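Section 4: Clearing the table after a paper craft session

The Griltia craft table has a smooth top, and paper scraps lift off it easily if they are picked up before wiping. Allow ten minutes at the end of each session.

1. Move soft toys and any finished work to the side walls.

2. Close the box of chalks or pastels and put it to the right of the table. Coloured dust marks paper and fabric, so do this before handling the cutouts.

3. Sort the paper by colour. Pieces larger than your palm go back in the paper tray. Smaller pieces go in the bin.

4. Stand the bin at the back left corner with the top open. Sweep scraps toward it by hand - a brush tends to flick small triangles onto the floor.

5. Pick up the folded cloth and shake it over the bin. Scraps often cling to the underside.

6. Wipe the top from back to front with the cloth, slightly damp. Dry with a clean towel.

Note: Empty the bin when it is half full. Packed paper is hard to get out of a narrow bin.

Caution: Do not use bleach or scouring powder on the tabletop. Both will dull the finish.

Caution: Keep scissors and craft knives out of the bin, even for a moment.

Replacement bins and cloths can be ordered from Griltia under part number 3000.
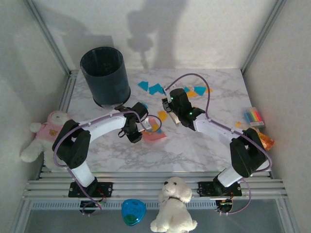

Figure 4. Table before clearing, with turquoise and orange cutouts, pink cloth and bin at back left.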